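Skudano Records
Progress report to the Penrose Fund for Recorded Music
Reporting period ending June 30, 2024
Project: Flostutier, second album by Clindel

1. Status of the project

The Fund's grant supports the recording, mixing, pressing and release of the second full-length album by the doom metal band Clindel. Recording is complete. Mixing is complete for all but two songs, and the artwork has been delivered to the label. The project remains within its approved budget, although the release will take place later than was stated in the application, for the reasons given in section 3.

2. Work carried out

Basic tracks for drums and bass were recorded in March, with the band playing together in one room. This was a change from the first album, which was assembled from separate parts and which several reviewers found stiff. The label believes the decision has been justified. The slower songs in particular now have a natural push and pull in the tempo, and the long closing piece was kept in a single take.

Guitars and vocals followed over three further sessions. The band had intended to use a single amplifier throughout, but the lower tuning used on this record lost definition when the parts were doubled. A second amplifier was rented for the rhythm guitars, and the cost was met from the contingency line. Vocals were recorded last. The singer has moved away from the constant growl of the earlier material, and clean singing now appears on five songs.

Catering was provided in kind, as agreed in the application, and has not been charged to the grant.

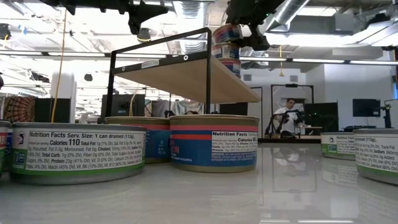
Tuna cans, the closest one 110 calories according to its label.

3. Changes to the schedule

Two matters have affected the timetable. The first is the mix. An early version of the opening song was judged too dense by both the band and the label, with the bass drum and bass guitar competing in the same range. The engineer was asked to start again from the drums, and the revised approach was then applied to the rest of the album. The result is heavier and a good deal easier to follow, but the additional work took the place of time set aside for mastering.

The second matter is the vinyl pressing. The running time is longer than planned, and a single disc would have required either a quieter cut or the removal of a song. The band preferred to keep the full sequence. The label has accepted a double album on vinyl and has asked the plant for a new place in its schedule. The CD edition is not affected - it will be manufactured first if the plant cannot offer a suitable slot.

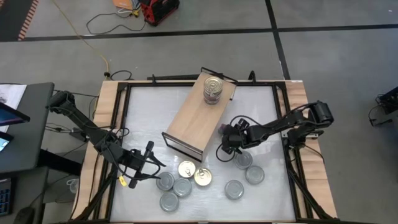
The first vinyl edition will be limited to 400 copies, as stated in the application. The change to a double album raises the unit cost, and the label will cover the difference from its own funds. No increase in the grant is requested.

4. Promotion

Advance copies will be sent to print and online reviewers once mastering has been approved. One song will be released ahead of the album. The band favors the second track, which is the shortest, while the label has proposed the title song as a fairer picture of the record as a whole. A decision is expected when the final mixes are in hand. The release concert will be rescheduled to match the new date, and the venue has confirmed that the deposit can be transferred.

5. Next steps

Remaining work consists of the last two mixes, mastering, approval of test pressings and final proofing of the lyric booklet. The Fund's logo has been placed on the back cover of both editions in accordance with the grant terms, and a proof will be submitted for approval before printing. Receipts for studio rental and equipment are attached to the financial statement, which is filed separately.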